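Assunto: Re: [andebol-salora] Torneio de julho e a tal final contra o Trodska

Olá a todos,

Desculpem a demora na resposta, e desculpem também o comprimento, que já sei que vai sair longo (é sempre assim, começo a escrever duas linhas e quando dou por mim arrefeceu o jantar). Respondo por partes.

> Em segunda-feira, 1 de abril de 2019, a lista andebol-salora recebeu:
>
> Boa noite, malta. Duas perguntas. A primeira: vamos ou não vamos ao
> torneio de veteranos em julho? A organização quer resposta e pediu o
> nome da equipa, a cor do equipamento principal e do alternativo. Se
> formos, é preciso tratar do autocarro com tempo, que no verão some tudo.
> A segunda é para resolver uma discussão cá de casa: a final que
> perdemos com o Trodska acabou 15-13 ou foi a prolongamento? Eu juro que
> houve prolongamento e ninguém acredita em mim. Abraços.

Começando pelo fim, que é o mais divertido: foi 15-13 e não houve prolongamento nenhum. Lamento muito, sei que isto vai dar-te uma semana difícil em casa! Tenho o recorte do jornal da terra guardado dentro do dicionário, onde a minha mãe o pôs, e fui lá ver antes de escrever. Penso que a confusão vem da meia-final, essa sim com prolongamento, na véspera, no mesmo pavilhão, e com metade da equipa já de rastos. Lembro-me perfeitamente de estar sentado no balneário com os pés dentro de um balde e de pensar que no dia seguinte não ia conseguir levantar os braços. E não consegui, pelo menos a julgar pelos dois primeiros golos que me meteram, um deles da linha dos nove metros, rasteirinho, uma vergonha.

O que o recorte não conta é que estivemos a ganhar até muito perto do fim. O Trodska tinha aquele lateral esquerdo canhoto (um lateral esquerdo canhoto, vejam bem, ao contrário do que mandam os livros) que passou a primeira parte inteira a rematar à figura e na segunda acertou tudo. Ainda hoje acho que devíamos ter passado para uma defesa mais subida, um 5-1 com o avançado em cima dele, e já o disse tantas vezes nos almoços que é melhor calar-me. Também falhámos um livre de sete metros à trave. Não digo quem foi, mas essa pessoa lê a lista e sabe que gosto muito dela.

Quanto ao torneio de julho: eu voto sim, com as duas mãos. Sei que no ano passado ficou muita gente a meio gás, entre joelhos, netos e férias marcadas, e que o último jogo foi mais um passeio do que outra coisa. Mesmo assim voltei para casa contente como há muito tempo não voltava, e a conversa no regresso valeu a viagem inteira. Se formos, tenho algumas coisas a propor.

O equipamento: o principal continua azul, isso nem se discute. O alternativo branco está pequeno para quase todos nós (encolheu, claro) e na gola já nem se lê o nome de Salora. Pedi preço para camisolas novas e, com calções, números e emblema, a conta chega a 1.000 euros certos, entrega incluída. É dinheiro, bem sei. Se cada um pagar a sua e o resto sair do que sobrou da sardinhada, não custa tanto como parece. Digam o que acham, e digam os tamanhos verdadeiros, por favor, os de agora.

As bolas: continuamos a treinar com as Trevell antigas, que já não agarram nem com resina nova. No torneio as bolas são da organização, e convinha treinar com alguma coisa parecida, senão no primeiro jogo andamos todos a deixar cair passes de dois metros. Eu posso levar 2 bolas em bom estado que tenho na garagem, tamanho três, usadas só numa época.
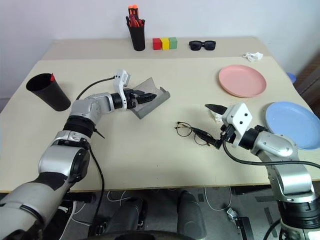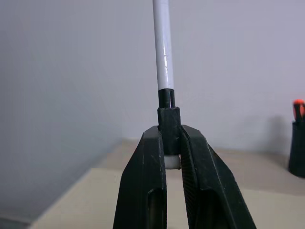 Primeira foto: ao fundo da mesa, os três cubos de madeira em fila e os óculos escuros.

Os treinos: a minha ideia era voltarmos às quintas, no pavilhão pequeno, e deixar o grande para os miúdos, que precisam mais dele do que nós. O pequeno tem o defeito de sempre, a linha da área de um dos lados quase apagada e aquela claridade nas janelas altas que ao fim da tarde bate em cheio nos olhos do guarda-redes. Queixo-me disto desde que me conheço e vou continuar a queixar-me. Meia hora de corrida leve, passes, um bocadinho de contra-ataque para quem ainda tiver pernas, e o resto jogo. Peço só que aqueçam a sério os ombros. No ano passado foi um festival de gelo e pomada logo ao segundo dia, e o cheiro no autocarro não se aguentava.

Sobre o autocarro, falei com a empresa que nos levou da outra vez e a resposta foi simpática, mas querem saber se vai só a equipa ou se vão também as famílias. Eu gostava que fossem. O recinto tem sombra, há um rio perto onde se pode molhar os pés, e as bancadas sem ninguém nosso a gritar são uma tristeza. Quem quiser levar os filhos crescidos, leve, que ainda nos faz falta um ponta direita!

Por fim, o almoço. Reservei a sala de trás do Gatti para o fim do mês, a mesma do costume, para decidirmos isto tudo cara a cara e acertarmos quem leva o quê. A ementa é a do ano passado, a menos que alguém tenha alguma coisa contra o arroz de pato, e nesse caso avise depressa. Eu levo o recorte da final para acabar de vez com a história do prolongamento, mas peço que lavem as mãos antes de lhe pegar, o papel já está muito amarelo e rasga nas dobras.

Ah, e já me esquecia: se alguém ficou com a braçadeira de capitão depois do último jogo, que se acuse. Não há castigo. Só queria saber onde ela anda.

Um grande abraço a todos e às vossas famílias,

o vosso guarda-redes (o mais velho dos dois)

Lista andebol-salora | Contactar a moderação | Mensagens © dos respetivos autores | Voltar ao topo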